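The Dishes Can Wait (They May Have To)

I have a confession to make about my dishwasher. It broke in March, and I still haven't replaced it, partly out of thrift and partly out of a hope I've been carrying since I was a kid watching cartoons. Surely by now somebody is about to sell me a robot that does the dishes? I don't need it to talk or follow me around. I want it to stand at the sink after dinner while I sit on the couch with my feet up.

So when a small company called Vorndale said I could come by on a Thursday and watch its machines practice kitchen work, I rearranged my whole week. My editor thought this was very funny. She has a dishwasher.

Vorndale rents the ground floor of a building on the edge of Fovgate, between a tire shop and a place that sells wedding cakes. I'd pictured something out of a space movie. What I got was a row of regular kitchens and laundry corners, with the kind of clutter you'd find at your cousin's house, and young people in socks drinking a lot of coffee.

Freya Gosling runs the kitchen side. She used to fix elevators, and she has the patience you'd want in a person who is stuck in a shaft with you. I asked her straight off when I could buy one.

"To do what?" she said.

The dishes, I told her. All of them.

"Then you'd better sit down," she said, and pulled out a stool for me.

The trouble, she explained, is that "the dishes" is a terrible name for a job. It's really a hundred little jobs that you and I stopped noticing sometime around third grade. Pick up a spoon and you've already worked out which end to grab, how hard to squeeze, and whether there's a bowl in the way. Water makes everything slippery. Soap makes it worse. And steel is shiny, so a machine looking at a bowl may see a nice little picture of the faucet instead.
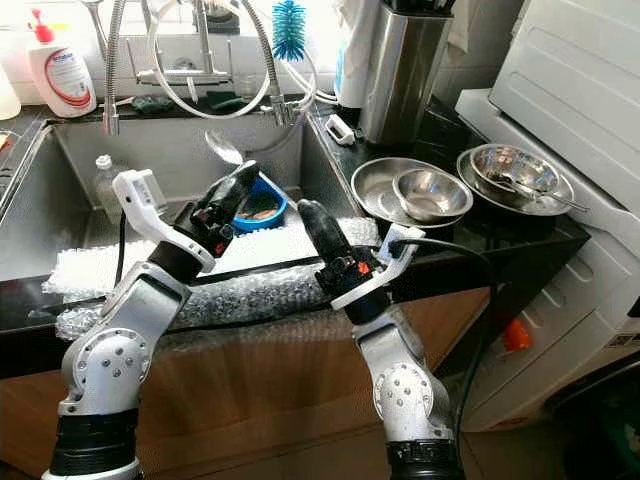

Freya likes spoons as a test. A spoon lying against the wall of a basin is a pain to pick up if your hand is two stiff fingers, and I got a little obsessed with this myself once she'd pointed it out. Go try it with a pair of kitchen tongs! I did when I got home, and I chased one teaspoon around my own sink for so long that my tea went cold.

The robot they call Mao (every machine there has a short name, and Mao's is on a sticky note) was having a middling sort of day. I watched it go after the same spoon 17 times. It got it nine times. Freya was pleased with nine. Back in the winter, she said, a good morning was four, and I found myself cheering under my breath on the last few tries like I was at a Little League game.

Here's what surprised me, though. The misses weren't dramatic. Nothing flew across the room. The gripper would come down a hair to one side, close on air, and lift up again with all the confidence in the world. I've had mornings like that.

Over in the laundry corner, a second machine named Cirna was folding dish towels, and that went much better – slow as a Sunday, but the towels came out square. Towels are forgiving. You can drop one, pinch it in the wrong spot, start over, and it's still a towel. Try that with your grandmother's gravy boat.

I asked Freya about factories, where I figured the robots had already won. She laughed. Bolting the same part to the same frame all day is easy for a machine, she said, but hand it a bin of mixed parts all tangled together and it's right back at the sink with the spoon. Her brother works in a warehouse that still pays people to unpack the odd-shaped boxes, and he isn't worried about his job.

So can they do chores yet? Some, sort of, with a person nearby. I'd let Cirna fold my towels tomorrow. I wouldn't leave Mao alone with a sink full of wine glasses, and Freya wouldn't either. When I pushed her for a date, she said she'd bet me 50 dollars I'd buy another dishwasher first.

I went home and washed up by hand. Then I looked at dishwashers online for an hour, and there's one with a third rack for the silverware that I keep going back to. I haven't told Freya.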